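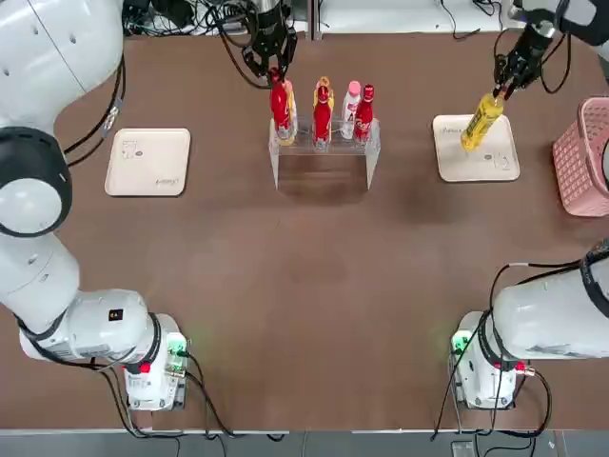
Page last changed: December, by M. Baudry

Kitchen and Dining > Wine Storage > Reviews

Print this page | E-mail to a colleague

Caron Bottle Stand by Jollero: Review
By Timothée Marchal

The Caron is a countertop stand sold to restaurants and tasting rooms. The Kostolska Hospitality School used 20 of them over one full term, in both the teaching kitchen and the public dining room.

Assembly takes three screws and a hex key, which is supplied. The printed instructions omit the rubber feet; these should be fitted before the upright is tightened. Two students cracked a panel by working in the other order, and Jollero replaced both without charge.

Standard bottles sit firmly. Champagne bottles do not, and staff were asked to keep them in the cooler. The stand should be washed by hand with mild soap. Units sent through the dishwasher turned cloudy within some 3 weeks, and polishing did not restore them.

The school previously bought the Finex stand, which costs less and stacks for storage. The Caron does not stack, and a full set requires a shelf 44 inches wide. Departments with limited space should measure before placing an order.

Orders of 200 or more receive a discount, too high a threshold for most schools. The Caron is recommended for dining room service. For classroom use, the Finex remains adequate.

Print this page | E-mail to a colleague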